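October, late evening

Up at 7 and got the laundry going before I did anything else. The towels had been sitting in the basket long enough to annoy me. Oatmeal and the last of the raisins. I need to buy raisins, and also dish soap, which I forgot last time and the time before.

Walked to the post office with the package for Correa. The line was short. I had packed the blue bowl in newspaper and two old dishcloths, and the clerk asked if it was fragile, and I said yes, and she put a sticker on it. It will take 5 days. I kept the receipt in the back of this book so I don't lose it like the last one.

Took the bus out to Skeser after that. It was late and then very full, so I stood until the bridge. I got there a little before eleven, ate half my sandwich in the hallway, and went in.

Most of what I wrote down today has to do with the table. Green top, white plate, something yellow. I keep thinking about how much a plain white plate changes what is next to it. At home our plates are brown and everything on them looks like leftovers. Put something yellow next to a white one and it looks like it costs money. The green helps too. I would never paint a kitchen table that color, but I liked it more the longer I was near it.
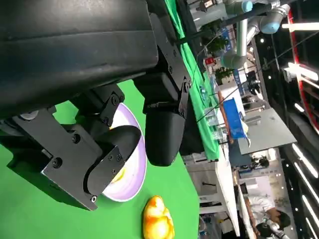
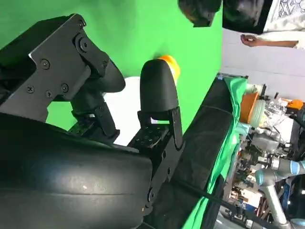 The green table at Skeser, and something bright close at hand in both.

I liked the plants and the clear cups and bottles over on the far side. We have a shelf at home that gets the sun and I could do the same there – a couple of pots, the good glasses in front, nothing else. Right now it holds batteries, a broken lamp, and the manual for a dishwasher we don't own anymore. I measured it when I got back and it's long enough.

The other thing I want to remember is the cloth. A piece of green fabric laid over a table with the folds left in looks better than one pulled flat. I have been ironing tablecloths for years. I may stop.

Finished the sandwich on the way out and missed the first bus. The second one came quickly. I got off one stop early to go by Nemurstead for the soap and raisins. They had the soap. No raisins, only dried cranberries, and I don't like those in oatmeal. I bought lemons because of the yellow and because they were cheap. Also a 1000-piece puzzle from the sale bin, a harbor with too much sky. The box is dented on one corner but still taped shut.

Home by four. Brought the towels in. The thick one was still damp at the hem, so it's over the bathroom door. I took our one white plate out from the bottom of the stack, washed it, and put the lemons on it in the middle of the kitchen table. It looked good. Then I had to move it to eat supper, and it has been on top of the refrigerator ever since, where you can't see it.

Supper was soup from the freezer. The label said bean but it was squash. Fine with toast.

Started clearing the shelf around seven. The batteries went into a jar and the manual went out with the paper. The lamp I left on the floor by the door – I can't decide about it. It only needs a new switch, and I have been saying so since we lived on Cuna Street.

Opened the puzzle and turned over the edge pieces, then put the lid back on. Knee is a little sore from standing on the bus. Tomorrow: raisins, the library books, call about the gutter, look for two small pots in the shed.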